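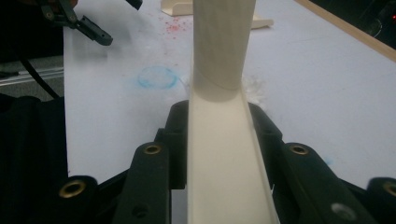 October open day at the Lultell paper mill

I've been meaning to go to Lultell for years. It's only over the hill from my sister's, and every time I visit her we drive past the brown sign and one of us says "we must do that" and then we go and have lunch instead. This time we booked, so we had to go!

The mill has been making paper since 1677, with a gap when it made blankets and another when it made nothing at all. Most of what you walk through is Victorian, apart from the lower wheel pit, where the stone is much older and very slippery. Wear proper shoes. I didn't, and I held on to the rail the whole way down like somebody's gran on a ferry.

We were on the first tour of the morning, led by Elin Gittins, who used to work in the finishing room and has a voice that carries over running water. She started us in the rag loft. Before wood pulp came in, everything was made from old linen and cotton, and the sorting was done up there by women standing at long benches, cutting off buttons and seams with a blade fixed upright in the wood. You stood facing the blade and pulled the cloth towards you. I've thought about that quite a lot since.

The beating room

Downstairs is the beater, a great oval bath with a roller at one side, where the pulp goes round and round until it's ready. How long that takes depends on what they're making. Blotting paper gets a short time, and a hard writing paper can be in there most of the day. Elin scooped some out in a jug and let us put our hands in. It feels like cold rice pudding (my sister's words, and she said she'd have another helping).

There was a lad in our group who wanted to know about the water, and he got a very full answer. It comes off the hill through a culvert, and in a dry summer they simply have to stop. I liked that. The blackboard by the door still has the river level chalked on it every morning.

Making a sheet

This was what I'd come for. The vat is in a low room at the back, nice and steamy, and Yoshinori Iwasaki was making sheets while we watched. He dips the mould in, brings it up level and gives it a shake, one way and then the other, and that's it, there's a sheet. It looks like nothing. Then we all had a go.

Mine had a hole in it and a thick ridge down one side. My sister's was perfect, which she has mentioned since. The knack is in the shake, and you have to stop before you want to, as the fibres set quicker than you'd think. Yoshinori was very kind about mine and said it would make a good lampshade.

The sheets go down between felts, and when the pile's high enough it goes under the press. After that they hang in the drying loft, which has slatted shutters all along both sides so they can let the wind through. I could have stayed up there all afternoon — lovely light, and a smell halfway between a library and an airing cupboard.

The tea room and the shop

Tea was in the old counting house. The fruit scone was good, the cheese one better. There's a display on the wall about the Gatier family, who ran the place for four generations and fell out spectacularly over a chimney. Read it if you've got a queue in front of you, it's better than most novels.

The shop sells the mill's own paper by the sheet or in packs of 12, and you can choose between smooth and rough. I bought a pack of the rough for watercolours and then a second one for no good reason. They'll roll big sheets up for you if you ask at the till. Everything else is what you'd expect, pencils and tea towels and so on.

Getting there

The car park is small, and the overflow is a field 400 yards up the lane with no pavement, so get there early. Tickets were £4 each with the tour included, and children get in free. The drying loft is up two flights of steep stairs and there's no lift, but the vat room and the tea room are both on the level. Dogs are allowed in the yard.

We're going back in the spring for the marbling day. I've already told my sister I'm bringing different shoes.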